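Drullosen Moorings: Frequently Asked Questions

Who may apply for an annual berth?
Any owner of a sailing or motor vessel may apply. Applications are considered in order of receipt, and joint owners must nominate one person as the berth holder for all correspondence.

What is the largest vessel the moorings can accept?
The limit is 65 feet overall, including bowsprits, davits and bathing platforms. Owners of multihulls should write to the berthing office before applying.

Is insurance required?
Third-party cover must be in force throughout the stay. A copy of the certificate is to be supplied on arrival and again at each renewal.

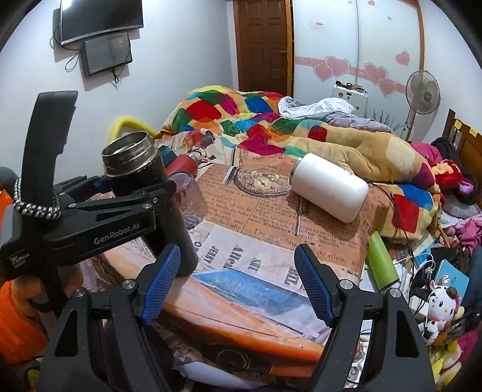
May I live aboard my vessel?
Residential use is not permitted. Berth holders may sleep aboard for up to seven consecutive nights — longer stays need written consent from the berthing office.

How is shore power charged?
Each pontoon pedestal is metered. Units are billed monthly in arrears, and the current rate is displayed at the Bunting Quay office. Cables must be of marine grade and must not be left trailing across walkways.

May I sublet my berth while I am away?
No. A berth holder who expects to be absent for more than three nights should inform the office, which may then allocate the space to visitors. A credit is applied to the next invoice where the berth is let.

When are vessels lifted out for the winter?
Lifting begins in October and is arranged by draught and tide. Masts may be left stepped only in the outer yard. Owners are asked to remove sails and loose canvas beforehand. 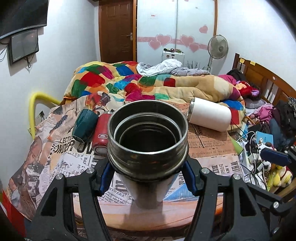

Wayne Naylor asks whether a berth holder may bring in an outside rigger during the winter. Outside contractors are welcome, provided that they sign in at the office and produce their own liability certificate. No work aloft is allowed on a Sunday.

How do I give up my berth?
Notice must be given in writing to Ryan Kettle at the berthing office. Any balance due is payable before the vessel departs.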